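Pen, Pouch, Zip

I got the job at Baveo because I have steady hands. That was the whole interview. A woman named Agustina Toledo slid a cup of coffee across a desk to me, full right up to the lip, and asked me to carry it to the window and back. I did. She looked at the carpet, looked at me, and said I could start in the morning.

I'd been icing cakes at Flostmont for six years before that (the bakery, the one by the bus station with the green awning), so I guess I had it coming. My mother still tells people I "work in computers." I don't. I work in pens.

So what I do is, I stand at a table with a gripper in each hand and I pick things up and put them in other things, and every move gets recorded so that a robot can learn it later. The robot lives upstairs. In my first month I saw it one time, through a door, with a sheet over it like a parrot. All I knew was that whatever I did with my hands, it was going to end up doing with its own, and that thought made me stand up straighter than I have since Catholic school.

The task they gave me in July was called Todorova. I asked Agustina who Todorova was and she said it was just the next name on the list. Todorova was: pick up the pen, put the pen in the pouch, fold the lid over, zip it closed. Then open it all up, take the pen out, and do it again. The target was 1119 good ones. You'd think a person could put a pen in a pouch 1119 times without having any feelings about it!
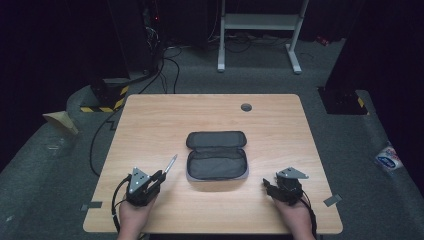

Todorova, left hand first. The right one waits its turn.

The left hand was my pen hand, which took some getting used to because I ice right-handed. The right was for the zipper. And the zipper, oh my God. You try pinching a zipper pull with two black fingers that can't feel anything. The first day I got 60 done and maybe half of those had a moment in the middle where I just stood there, pecking at the corner like a chicken. I asked if we should throw those out. Agustina said no, leave them, it needs to see somebody miss and try again or it won't know what to do when it misses.

I thought about that on the bus for a week.

By the second week I was up to 200 a day and I'd started having a style. I didn't mean to. But when you do a thing that many times, little curls grow on it. I'd bring the pen in low and then give it this tiny dip before I let go, a sort of nod. It comes from piping rosettes — you dip to break the icing off clean, otherwise you get a tail. There's no icing on a pen. My wrist didn't care.

Agustina noticed before I did. She came and stood behind me with her arms folded and watched me do five or six.

"What's that thing at the end?" she said.

"What thing?"

"The little curtsy."

I tried to stop. I really did. I did 79 in a row with my jaw clenched, dropping that pen flat as a board, and they were awful. I kept missing. I zipped the fabric into the teeth twice. Finally she put her hand on my shoulder and told me to go eat a sandwich, and when I came back she said to forget about it, do it however my hands wanted.

We finished Todorova on an afternoon when the air conditioning was out. I put the last one away and stood there with my arms hanging, waiting for something, I don't know what, a bell. Agustina wrote it down and went to find a fan.

Then it was Gendgate, which was socks, and I forgot all about pens. Socks are a whole other story. I was so deep in socks that when she called me upstairs one evening, my coat already on, I figured I was in trouble.

They had the sheet off. It was smaller than I'd thought it would be, two arms on a post, really, and a table in front of it with a pouch open and a pen lying next to it. A guy I only knew from the elevator pressed a key and went back to his noodles.

It reached for the pen and missed. It backed off and tried again and missed, and I caught myself leaning, the way you lean when somebody else is bowling. The third time it got it. Up, over, slow, low across the edge of the pouch. And right before it let go, it dipped.

I had to sit down on a box.

"We could train that out," Agustina said. She was watching me and not the robot. "It's extra. It costs a fraction of a second every time."

The arm was already pecking at the zipper. It went at the corner, slid off, went at it again. I knew just how it felt, or how I'd felt, anyway.

"Are you going to?" I said.

She thought about it. The noodle guy thought about it too, chewing.

"It drops a lot fewer when it does it," he said.

I took my coat off and asked if they'd run it one more time.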